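4.2 The open day as a test setting

We moved the last block of trials out of the lab and into the Bandach open day on June 28, 2018, mostly so I could watch how people who don't work with arms all day react to a slow one (and ours is slow!). Karla Villaseñor ran the console and I did the talking, badly at first. The kitchen table had the oven, the cabinet and the mug stand on it, same as in January, and visitors stood behind a rope and asked whatever they liked.
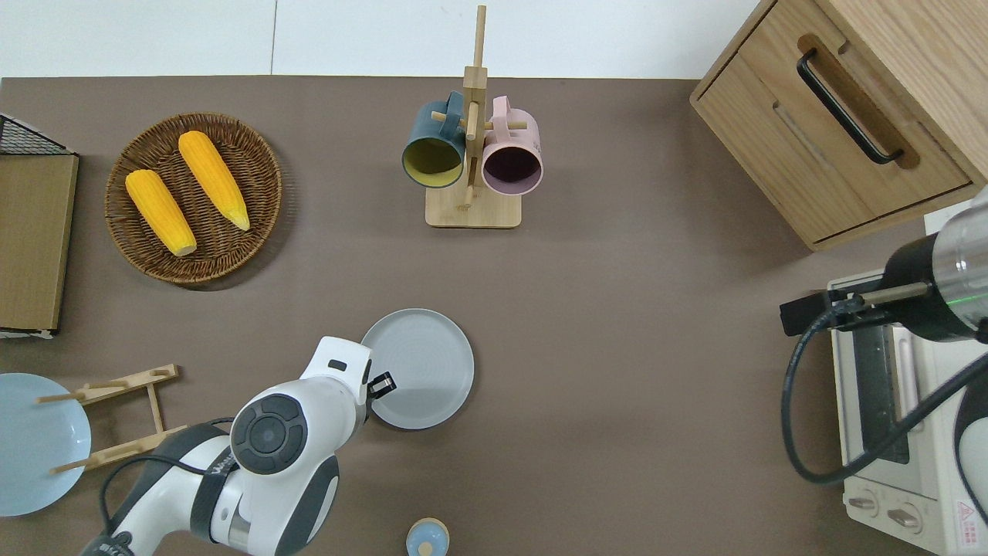
Most of them asked about speed. A few wanted to know who was steering, and I must have explained our Guso planner 200 times before lunch, or that's how my throat felt. We logged 474 plate trials over the day, each one started by Karla and stopped either by the planner or by her thumb. The plate is a mean little object for a two-finger gripper, low and smooth, and the corn in the wicker basket got far more love from the kids than it did.
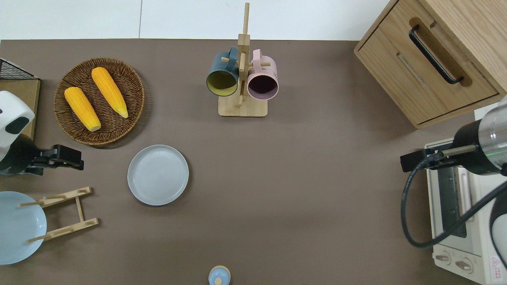
Uwe Kasten had warned me that a crowd changes how an operator works, and I think he's right. Karla told me afterward that she waited longer before stepping in when people were watching, so we kept the open day trials separate from the lab ones in the analysis. We also dropped eight where somebody leaned on the rope and she hit stop for safety. Figure 6 gives the overhead view used for scoring rim contact.

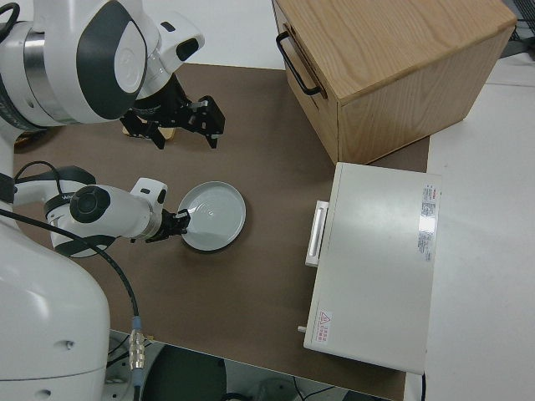 Figure 6. Left gripper at the rim of the gray plate, Bandach open day.

Scoring was done by two of us, separately, from views like that one, and we argued about near misses for most of a week. I'd still call some of them contact and Karla still wouldn't.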